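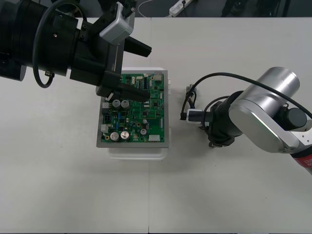 Connector and board, right arm holding the plug.

July, evening

Home | Diary | Projects | Archive | Contact

Long day on the connector task. I wanted to settle one question before the end of the month: does it help to show the policy the insertion in two parts, approach and push, or is one long recording per trial enough? I had been putting it off since the Bradex boards came in, mostly because it means labeling everything twice.

I did the labeling in the morning. There are 80 demonstrations in the set. The cut between the two parts goes where the plug stops moving sideways and starts moving toward the header. On most recordings that is easy to see. On others the operator corrected late and there is no clean place to cut, so I wrote a rule for those: take the last sideways correction and cut after it. It is a dull rule but at least I can repeat it.

Training both versions took until lunch. I ate at my desk and read the notes from the Neltport visit again. They cut by gripper force, which I can't do, as the force signal on our side is too noisy when the cable pulls.

The test was 30 trials for each version, same board, same starting poses, in mixed order so that I wouldn't drift into resetting one more carefully than the other. The two-part version missed the header 2 times. The single-recording version missed 6 times. I had expected a bigger gap. Most of the misses in both were angle errors, with the plug reaching the header but tilted.

The harness is still the hard part. The plug itself is rigid and the policy treats it well enough, but the wires hang differently after every reset, and I have no measure for that. I tried to write one down (distance from the grip to the lowest point of the wires) and then saw that it says nothing about twist.

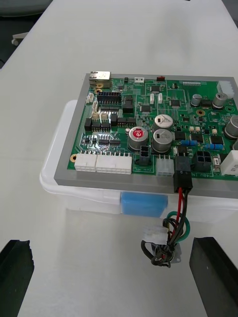

Tam read the numbers in the afternoon and was not convinced. The two-part version sees an extra label, Tam said, so it should be compared with a version that gets an extra label cut at a random point, otherwise the gain could come from the label alone. I don't have a good answer to that. I'll add the random cut as a third condition and run it on the same starting poses.

I spent the rest of the afternoon on the wrist views. The outside view loses the plug whenever the gripper comes between it and the board, and I had assumed the wrist view made up for this. Going through the recordings, it does so only when the wires fall away from the header. When they swing across it, neither view is much use.

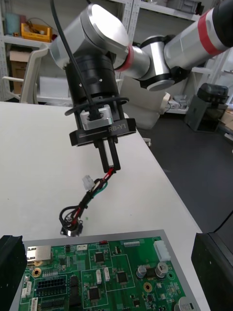

To do

Random cut labels for all 80, then train overnight.

Write up the cutting rule before I forget how I handled the late corrections.

Ask Dratungate if their harness fixture can be borrowed. If the wires start from the same shape each time I can at least see how many misses are left.

Move the angle errors into their own column in the results sheet.

Contact | Copyright, all entries by the author | Back to top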